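Workshop notebook, Jarnley bench
January, started 6:40 pm

Picking up from the last entry. The arm can now get from park to the work area and back without me holding my breath, so tonight was all about the wrist camera and the new closing routine. Kenna stayed until eight, Fiona came in later with the good screwdrivers.

Where things stood: shoulder and elbow fine, wrist roll fine after the new horn, gripper closing too hard. The Plidus board was still running the old settings from before we swapped the wrist servo, which explains the twitch at startup we were blaming on the power supply. Sorry, power supply.

Wiring first. I pulled the camera lead out of the bundle that runs along the forearm and gave it its own path on the outside, with a loop of slack at the elbow. It was getting pinched every time the elbow went past 100 degrees. Kenna spotted this by putting her finger in there while the arm was off and feeling the cable go tight. I had been staring at the software log for two evenings!

Then the board settings. Saved the old file as backup before touching anything (learned that one the hard way in the last notebook). Changes:

Wrist servo range reset, center is now 252 in our units, was 20 off.
Startup ramp slowed down so all joints ease into park.
Gripper current limit dropped to 34 percent. Was wide open.
Dead zone on the roll joint left as it was.

Powered up. No twitch. Powered down and up again, no twitch. Did it a few more times just because it was so satisfying to watch. It settles into park like an old dog lying down.

7:30 pm

Gripper test with a rolled up sock, then a foam block, then an empty yogurt pot. The sock is useless as a test, it tells you nothing, but it can't break. Foam block came out with no dents, big improvement. The yogurt pot survived four grabs and buckled on the fifth, on the side where the left finger arrives early. So the current limit is doing its job and what's left is mechanical. The left finger has more play at the pivot. Fiona thinks a thin washer will take it up, and I think the hole in the printed link has worn oval. We will find out when it comes apart.

Kenna wants to try the softer finger pads from the Lamont kit. We have one set, still in the bag. I'd like to fix the pivot first so we only change one thing at a time, but I'm as curious as she is. They have a nice ribbed face and they're a hair wider, so the finger screws might need to be longer.

Closing routine, the new one. The old version just drove both fingers to a fixed position and hoped. The new one goes like this: close fast to a gap a bit wider than the object, slow right down, watch the current, stop as soon as it climbs and stays up for a few readings. Then back off a tiny bit. The back off step was Fiona's idea and it is lovely — the servo stops humming and stays cooler during a long hold. She scribbled it on the back of a Firex receipt months ago and I only found it when I was emptying the parts drawer.

One bug. If the fingers close on nothing, the current never climbs, and the routine sat there waiting forever. Added a timeout. Now it opens again and reports a miss. Kenna made it play a sad little two note tune through the buzzer on a miss. It stays in.

8:15 pm

Camera work. Clamped the fixed camera by the workspace and spent a while on focus and exposure. Things I want to remember:

Auto exposure off. With it on, the picture pumps every time the arm comes across and the color matching falls apart.
Bright things are the problem, dark things are easy. Anything white and shiny washes out long before the background looks too bright.
The clamp creeps. Tighten it, wait a few minutes, tighten again.
Save a still whenever a setting changes, and write the setting here the same evening, or it's worthless a week later.

The color finder is much happier than I expected. Orange is a dream, it stands well away from the blues and comes through cleanly. Brown is fair. White comes through as a big blob with hardly any detail on it, so finding the middle of a white part by looking for shading is not going to work. I want to try going by the outline. The oval edge on the left side is clear enough to fit a curve to, even when part of the thing is out of view.

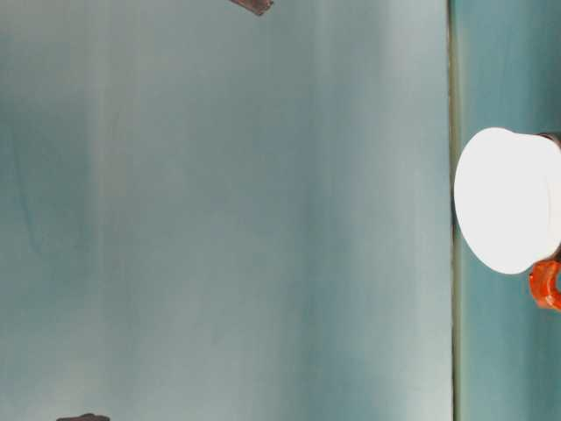 Still from the fixed camera. White part nearly blown out, orange loop next to it reads fine, two bits of brown at the top and bottom edges.

Notes from looking at this one on the big monitor. The pale area isn't even at all, it goes in soft vertical bands from whitish gray to a bluer green. By eye I'd have called it one flat color. A single background value won't cover it, so I'll work out the background in columns and see if that holds. The dark line between the pale part and the teal is crisp all the way from top to bottom, which makes it a great reference! If I can lock onto that line, I can tell when the clamp has crept and by how much, with no extra markers. Very pleased about this.

Also need to shift the view over to the right. Too much plain background and the interesting stuff is squeezed against the border. The orange piece in particular needs to be fully in view before I try to work out where its edges are.

9:20 pm

Tried the line idea quickly with a few lines of script. Found the edge on the first go in the saved still. Haven't tried it live or with the arm moving through, and the arm will block it part of the time, so it needs to hold the last good value when the line disappears. Fiona suggested checking it only when the arm is in park. Simpler, and I like simpler. Doing that.

She also pulled the gripper apart while I was typing. The hole is oval. Ha! But the washer helps too, so we both get to be right. Reprinting the link overnight with thicker walls, same material as before.

To do next session:

Fit new link and washer, repeat the yogurt pot test (need more pots, please eat yogurt).
Lower exposure one step at a time, still at each step.
Background by columns.
Line check in park, write the offset to the log.
Lamont pads after the pivot is proven, with longer screws.
Label the camera lead at both ends.
Kenna to clean up the startup script and take my name out of the file paths.

Left the arm parked, supply off at the wall, printer running.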